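Seguridad en celdas de manipulación
Apuntes de la unidad 9: buenas prácticas en puestos de trabajo con brazo colaborativo
Laboratorio Mandmont

9.1 Alcance

Estas notas recogen las reglas de uso de los puestos de manipulación sobre mesa. Complementan la lectura obligatoria de ISO 10218 (partes 1 y 2) e ISO/TS 15066, que no se resumen aquí. El procedimiento interno Esach se cita como PE y prevalece en caso de duda sobre estos apuntes.

Un brazo colaborativo no convierte por sí solo el puesto en colaborativo. La evaluación de riesgos se hace sobre la aplicación completa: brazo, pinza, pieza, mesa y entorno inmediato. Unos dedos de pinza puntiagudos o una pieza frágil modifican el resultado aunque el brazo sea el mismo.

9.2 Delimitación del espacio

Se distinguen tres volúmenes: el máximo (alcance mecánico del brazo con su herramienta), el restringido (limitado por software de seguridad o topes) y el operativo (el que ocupa realmente el programa). El alumno entrega el croquis de los tres antes de solicitar la habilitación del puesto. Si dos brazos comparten zona, se dibuja además la intersección y se indica cuál tiene prioridad.

Cada brazo lleva un identificador visible. El mando de parada de emergencia debe ser accesible desde la posición del operador sin cruzar el espacio restringido. Los cables sueltos en zona de paso se registran como incidencia (PE, apartado 4).

9.3 Manipulación de objetos con asa

El caso de trabajo del curso es la taza, colgada de un soporte o apoyada en la mesa. Se trata como pieza rompible de geometría asimétrica.

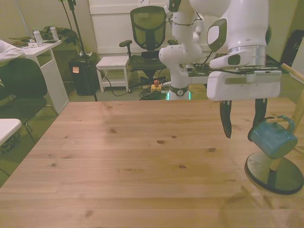 Brazo con pinza junto al soporte de tazas.
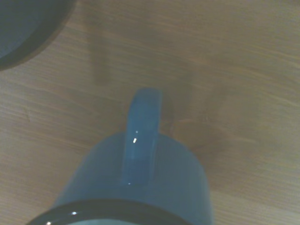 a) Aproximación. La trayectoria final se ejecuta a velocidad reducida. El límite del curso es de 90 mm/s en los últimos centímetros, con independencia del valor que admita el controlador.

b) Orientación. Se determina la dirección del asa antes de cerrar la pinza. Una estimación con confianza inferior al umbral obliga a retirarse y repetir la captura.

c) Fuerza de cierre. Se parte del valor mínimo y se incrementa por escalones. El valor definitivo se anota en la ficha del objeto.

d) Extracción del soporte. El movimiento sigue el eje de la clavija hasta librar el asa por completo. Queda prohibido el desplazamiento lateral previo.

e) Depósito. La pinza no se abre hasta confirmar contacto con la superficie de apoyo.

9.4 Iluminación y cámara

Los esmaltes brillantes producen reflejos especulares que el detector puede confundir con bordes. Se comprobará la exposición con el objeto real antes de cada serie. Las sombras del propio brazo varían con la postura, de modo que una calibración fotométrica hecha en posición de reposo no es válida para la de agarre.

9.5 Registro

Toda serie se documenta en la plantilla Ondano: versión del programa, herramienta montada, límites activos, paradas y causa. Una parada sin causa anotada invalida la serie. En el ejercicio Alhassan se facilita un registro de 339 ciclos; se pide clasificar las paradas y justificar si procede revisar la evaluación de riesgos.

Entrega: croquis, ficha del objeto y registro, en un único documento. Bibliografía complementaria en la página 142 del cuaderno de prácticas.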